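Duvet too big for a four-poster, keeps bunching at the posts. Is there a trick or do I need a new one?

Posted by Noemi Ostrowski in Bedroom & Linens
Viewed 284 times

We took over my aunt's four-poster in April, along with the canopy rails and the dresser that goes with it. The bed is a full, 54 inches wide as far as I can tell, and tall. I bought a cream duvet and cover from Celtalex because the reviews said it would "drape like a hotel bed." It does not drape. With an ordinary bed you let the extra hang over the corners and forget it. With posts, the extra has nowhere to go, so it piles up against the wood and the whole thing looks slept in ten minutes after I make it.

I've read the usual advice and I don't believe most of it. One site says to tuck the bottom corners, which makes my husband kick all night. Another wants to sell me clips. A third says the answer is a Godent "post-cut" cover with slits in the corners for $80, and I would like to hear from a person who has bought one and still likes it before I spend that.

Has anyone with real posts (turned ones, with the knobs and rings, that fabric catches on) solved this? Or do you all just close the bedroom door?

Sheila Dunmore
14 votes

I have had a four-poster for 18 years and I would not buy the slit cover. I had one, different maker. The slits only line up if the duvet stays exactly where you put it, and no duvet does. By morning one slit is at your elbow.

Check the size before anything else. "Full/queen" on the package nearly always means queen, and on a full bed between posts that is a lot of spare fabric. Measure from the inside of one post to the inside of the other, then measure your duvet laid flat on the floor. Don't go by the label, mine was off by two inches.

If it is too big, stop trying to get it to the foot of the bed. Fold the bottom third back on itself so the fold sits a hand's width short of the foot posts. The sides can then hang between the posts. You'll need a plain bedspread or a decent sheet underneath, as that end will show.

As for clips, they held for me until the first wash and then I couldn't be bothered. Maybe other people have more patience.

Dennis Oakley
3 votes

just get a quilt. thinner, tucks flat, no fluff to fight with. duvets are a fad that went on too long imo

Noemi Ostrowski
replying to Sheila Dunmore

Measured it. You were right about the label, it's a queen. I tried the fold and I'll admit the foot end is better. I'm less convinced about the sides. Cream shows every crease as a shadow once the lamp is on, and a heap of it next to dark carved wood looks twice as messy as the blue one did on our old bed. I've added a picture of how it gets on a normal day.

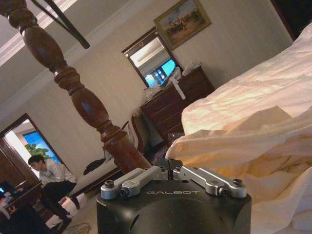
Nikau Tamihana
1 vote

I'd question the filling before the color. A puffy duvet in a cotton cover will heap up whatever you do with the corners, and folding it makes a thicker heap. We swapped ours for a flatter wool one, bought secondhand, and it lies down by itself most days. It's heavier and a pain to air out, so don't let anyone tell you it's perfect. Borrow one for a night if you can before paying for it.

Also, a cover bigger than the duvet inside will wrinkle no matter what. Is yours the same size as the filling, or did they come as separate items?

Noemi Ostrowski

Separate. I'll measure the cover tonight. Not buying anything yet.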